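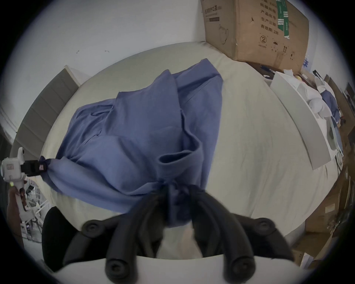
Home Threads Bench notes About
Search this site Go

Tae-yang Yeo
12/17/22

OK, the gripper build. People keep asking whether the Vatusik plans are any good, and I've spent enough evenings on them to have an opinion. Short version: the hardware is decent. The claims are another matter.

The pitch, if you missed it: build two hand-held grippers, one per hand, each with a trigger and a camera. Fold shirts with them. Feed the recordings to a model. Get a robot arm that folds shirts. Steps one and two I believe.

Cost. The plans say "a weekend and pocket money." I kept every receipt and I'm at $578 for the pair, and that's with screws and wire I already had in a drawer. No robot arm in that number either. The arm is "left to the reader."

The weekend was also a lie. The trigger linkage alone ate three evenings. The drawing shows the return spring on the wrong side of the pivot, and if you follow it the fingers close fine and then just stay closed. Flip the spring. There's a note on the Choo forum, page four, posted by somebody who sounds as tired as I was.

What I'll give them: the fingertips. I expected the padded tips to be useless on thin cloth and they aren't. You can pick up a single layer of T-shirt if you come in low and close slowly. Come in fast and you get the sheet too.
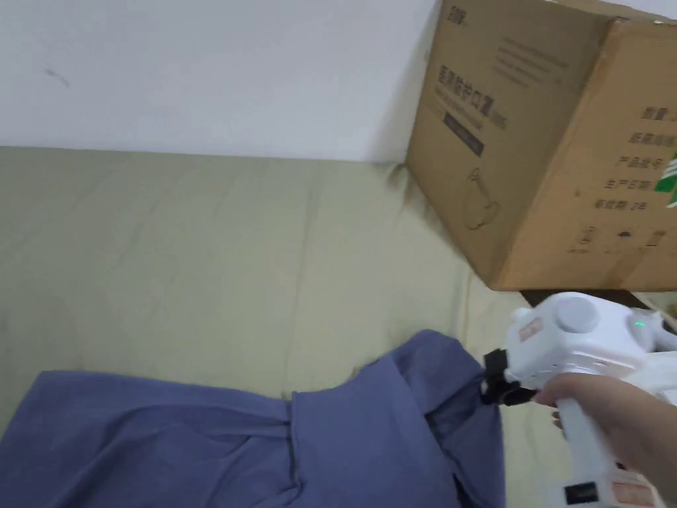
One end in the jaws, the rest still in a heap. Green light's on.

My shared workshop has a fine big bench and I couldn't use it. Cloth slides on varnish. On a mattress it stays where you drop it, so all the cloth work happens on a mattress, and my back would like a word with whoever wrote "any flat surface will do."

Now the part I argue about. The Vatusik page says people "adapt in minutes" to folding with grippers instead of fingers. My first shirt was so slow I gave up on the second sleeve. By the end of the night I was OK at it. Call it hours. And "OK" means a fold my mother would undo and start over.

The reason matters, I think. With bare hands you feel the hem roll under your thumb and fix it without looking. With these you feel a spring. You have to look at the hem, every time, and if your own wrist is in the way you're guessing. I don't see how the model does any better with the same view. 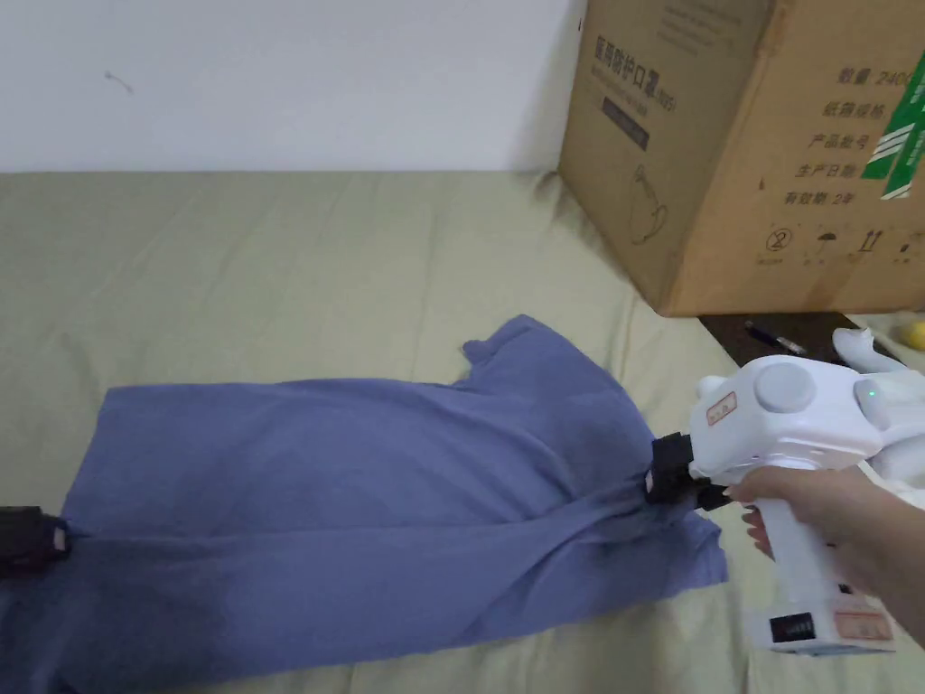 Pulling tight is the one move where two grippers beat my hands. Clamp both ends, lean back a little, and most of the wrinkles go. Then you lower it, let go, and half of them come back. I've tried letting go left first, right first, both together. Both together is best. Small thing, not in the plans.

How many recordings do you need? The plans say 3,000 folds for one kind of garment. I asked where that number came from and got a link to a chart with no labels on one axis. Maybe it's right! I'd like to see it fail at a smaller number before I sign up for that much laundry.

A few people told me to skip all this and buy the Dinent kit. Maybe. Their demo video has a cut in it right between "picks up shirt" and "shirt is folded." Show me the middle and I'll think about it.

Someone else swears by the Sisen jaws, which are wider. Wider is nice for towels. For a collar I'd bet against it, but I haven't held one, so take that for what it's worth.
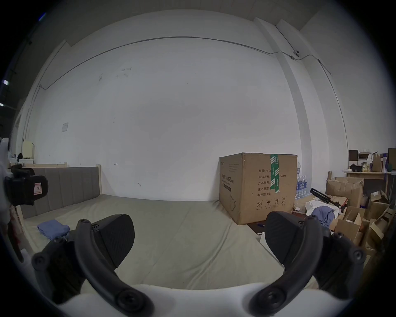
Fingers open between folds. Blue shirt waiting on the mattress.

Things I'd change if you're building a pair:
– flip the spring (see above)
– use threadlocker on the finger joints, mine worked loose
– put the charging port where your palm isn't
– tighten the camera mount last, or you'll do it twice

Will I keep going? For now, yeah. I want a clean batch of one shirt, one fold, same starting mess, and then I'll see if a model learns anything from it at all. If it doesn't, I'll post that too. The project gallery seems short on those.

Spring photo and trigger measurements when I get the thing apart again. Don't DM me for files, the plans are free and the mistakes are in them.

Contact | © 2022 Tae-yang Yeo | Back to top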